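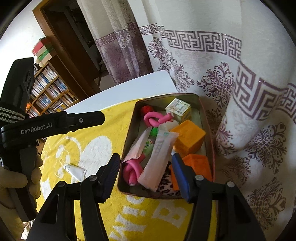
Chapter 2
Small Things in Small Boxes

I own a tin that I'm a little embarrassed by. Over the years it has held tea, then buttons, then (for one bad month in July) every loose thing I took off my desk in a hurry. I could never find the lip balm. I could always find the dice!

When I started teaching home organization at Craddock, my colleague Kamlesh Chaturvedi had each new student bring in a box like mine, spread a towel on the table and start packing. I thought it was a silly first lesson. By the end of the hour I had packed my own tin four times, and the lid only closed on the last one.

So that's where we'll begin, with one container and whatever you want to keep in it. We'll look at why blocky items should go in before soft ones, what to do with odd shapes like knotted pet toys and balls, and how much empty space to leave if you plan to get anything out again. Closets and kitchens come in Chapter 3, so leave yours alone for now.

Before you read on, find a tin and a towel. An old shoebox lid will do too, if tins aren't your thing.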